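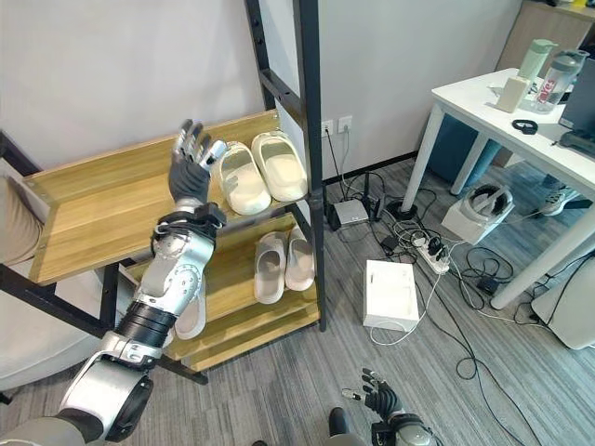

Mudside shoe rack, three tiers, 75 cm wide, black frame. Slides on the top shelf creep forward over a day or so until they are leaning on the front lip, and the whole rack ticks when you put anything down on the left-hand side. The top shelf is the one I use most, for the white pair with the thick soles. The light grey ones go on the middle shelf underneath and they don't move much. The bottom shelf I have left more or less clear while I sort this out. The rack stands against a plain wall, next to the grey chair. I put it together in October from the leaflet in the box, with no parts left over. What should I check first?

Vesna Ristić

Ticket 151
Product: Mudside, three shelves, oak finish, tall frame (2000 mm)
Bought from: Hilleria
Status: open
Assigned to: Nhi Dương, Fadero aftersales

09:40 — Nhi Dương

Hello Vesna, thanks for the photo. Creeping and ticking often come from the same place on this rack so I would like to deal with the shelves before the feet.

Please do these in order and write back with what you find, even if you find nothing.

1. Take everything off the top shelf. Put a spirit level on it front to back, then left to right. If you don't have a level, a round pencil will do.

2. Look underneath at the four shelf pins. Each one should be pushed right in, with the collar flat against the upright.

3. Check that all four pins for the same shelf are in the same hole, counted up from the floor. For the top shelf the leaflet gives hole 11.

4. Push down on each corner of the shelf in turn. Tell me which corner ticks.

Don't tighten any of the frame bolts yet. If the frame is slightly out of square, tightening now will hold it like that.

10:25 — Vesna Ristić

Done. No level in the house so I used a pencil. Left to right it stays put. Front to back it rolls forward every time, slowly, and stops at the lip.

Pins: three are in flat. The left rear one has a gap behind the collar, I can get a fingernail in. All four are in hole 11 if I start from the bottom hole, but on the left rear upright I am not sure what is the bottom hole. There is one very low down, almost at the foot, that I can't see on the others.

Ticking corner is left rear.

10:50 — Nhi Dương

That low hole is for the levelling foot and isn't part of the run. It is on all the uprights but on three of them it is normally hidden by the plastic foot cap. If you have counted it on one upright, that pin is a hole lower than the rest.

A pin one hole low at the back would tip the shelf backwards though, and yours is rolling forwards, so I don't think it is the whole story. Could you send a photo from the front that gets the uprights in, with the shoes as you normally have them? I want to see how the shelf sits against its back panel.

11:35 — Vesna Ristić

Shoes put back the way they usually go. I had a go at the foot caps as well and you are right, the left rear one was sitting half off. Pushed it back on. 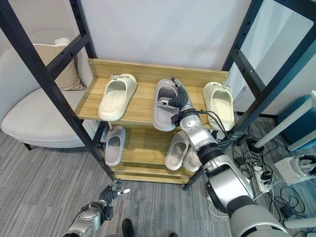 Top and middle shelves, slides on the top one set with toes to the back panel.

One of the grey ones is up there between the creams. It doesn't live there, but I wanted to know if it creeps as well. The creams are the ones with the little buckle.

12:10 — Nhi Dương

Useful, thank you. The holes show up well on both sides of the frame, so we can talk about them without guessing.

Two things I would like to rule out.

First, the back panel. On the top shelf it is a separate piece that screws to the rear edge. If it goes on before the shelf is seated, it can catch on the rear crossbar and hold the back of the shelf up by a few millimetres. That would give you a forward slope with the pins in the right holes, and it would also stop the left rear pin from taking any weight, which fits the tick.

Second, the way the shoes go in. Toes to the back is fine. A thick sole puts most of its weight at the heel end, nearest you, so on a sloping shelf those will travel further than a flat pair. It isn't the cause. It only makes it show sooner.

To check the panel:

— Empty the shelf.
— Loosen the back panel screws by two turns each. Leave them in.
— Press the rear edge of the shelf down until you feel it meet the pins.
— Look along the back and tell me whether the panel touches the crossbar anywhere.

14:05 — Vesna Ristić

It touches at the left. There is a shiny mark on the black paint where it has been rubbing. With the screws loose the shelf dropped onto the pins with a clunk and the fingernail gap at the left rear closed up once I pushed the pin in with my thumb.

Pencil test again: it stays where I put it.

If I tighten the panel screws, do I do it with the shelf in the frame or out of it?

14:20 — Nhi Dương

In the frame, with one hand pressing the rear edge down. Start at the right, where it isn't touching, and do the left screw last. Hand tight plus a quarter turn. The holes in the panel are slotted so it can settle a little lower than it was.

Please don't file or sand the panel. Giáp on our bench has seen a few where people took wood off to clear the crossbar and then the slots were too short to hold the screw head.

15:30 — Vesna Ristić

Tightened. Pencil still stays put. No tick from any corner when I press down. The shoes can go back on and I will see how they are tomorrow.

A different question while the ticket is open. I have been wiping down the shelves as I go and there is grit in the edges that a cloth won't pick up.
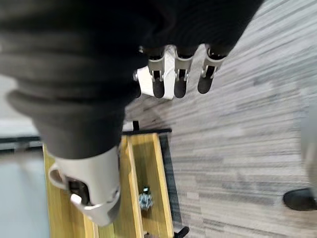
Grit is worst along the sides, and I don't want to scratch the finish digging it out. The rails on the long sides stand up enough to make a shallow channel of the tray, and then there is a narrow groove where the inner rail runs alongside the right edge. Dust goes into that and packs down. I tried a damp cloth over a butter knife and got some of it. Is the groove meant to be there or should it have had something in it? I would also sooner not tip the tray out over the grey carpet if there is another way.

15:55 — Nhi Dương

It is meant to be there and nothing goes in it. It lets the wood move a little through the year without the rails lifting.

For cleaning:

— Dry first. A soft paintbrush or an old toothbrush, brushing towards one end.
— Vacuum with the narrow nozzle held just off the wood, so nothing has to be tipped out.
— Then a barely damp cloth, wiped along the grain, and a dry one after it.
— No metal in the groove, even wrapped. The oil finish is thin there and a scratch will go dark.

If something is stuck hard, a wooden cocktail stick is safe. We don't recommend spray polish on these shelves as it makes the surface slippery, and you have had enough of shoes moving about.

Day two, 08:50 — Vesna Ristić

Creams are where I left them. Grey pair is back on the middle shelf.

I did the same check on the middle shelf with the pencil and it was level to begin with, so I left it alone. The bottom one leans very slightly to the left but I think that is the carpet. A folded bit of card under the left front foot took most of it out. The toothbrush worked in the groove, the vacuum less so, as my nozzle is too wide.

Is card all right to leave under there?

09:15 — Nhi Dương

For now, yes. It will squash in time. The levelling feet have some adjustment in them: hold the plastic cap still and turn the metal part clockwise from below to raise that corner. Half a turn, check, then another half if you need it. Have someone take the weight of the frame while you do it and take the shoes off first.

I will post you a new cap for the left rear foot, as one that has worked half off once tends to do it again. It goes by ordinary post from Fadero and there is no charge. Please keep the old one on until it arrives.

I have also asked for the leaflet to be changed at the shelf step. It should say to seat the shelf before the back panel goes on, and that the low hole isn't counted.

09:40 — Vesna Ristić

Good, thank you. Foot turned one full turn in the end and the card is out. Happy for you to close it once the cap is sent.

11:10 — Nhi Dương

Cap posted. Setting to resolved. If the tick comes back, reply to the same ticket and it will reopen.

Status: resolved
Cause: back panel fitted before shelf was seated, catching on rear crossbar at left; left rear pin not fully home
Parts sent: foot cap, black, one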